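My knees started making a noise in June. It was a sort of gravelly crunch, loud enough that my brother-in-law Reece Wainwright looked up from his sandwich, and it happened every single time I picked something up off the floor. So I did what any sensible 64-year-old does and ignored it for the rest of the summer.

Then I tried to lift a bag of potting soil out of the car and spent the next seven days flat on the living room rug, watching cooking shows sideways.

That's how I ended up in Cyril Cheetham's lifting class, up two flights of stairs (yes, stairs!) above the old Okmont shoe store. Cyril spent 20 years moving pianos and he's still built like one. His whole course comes down to a few things he says over and over in the same flat voice. Get close to it. Bend your legs. Breathe out on the way up. Don't twist, ever, and if you have to turn, move your feet.

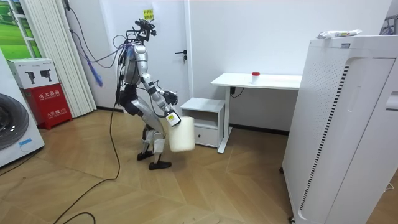

*Knees bent, load kept low.*

I thought I knew all this already – doesn't everybody? But knowing it and doing it at home with a laundry basket in your arms and the phone ringing are very different things. My first week I bent my knees beautifully and then swung around from the waist like a garden gate. Cyril just sighed and pointed at my feet.

The homework is worse. You squat down to a kitchen chair and stand back up, slowly, up to 60 times a day. I do mine in batches while the coffee brews, and my classmate Eusebio Quintana does his during the ads, which means he's always finished before me because he watches a truly terrible amount of football.

I can't say my knees are quiet now. They still crunch, and Reece still looks up. But last weekend I carried the big soup pot out to the garage, full, set it down on the step and stood up again without grabbing the door frame. I was so pleased that I went straight back inside and moved the bookcase, and Cyril is going to hear about that one, I'm afraid – I forgot to take the books out first.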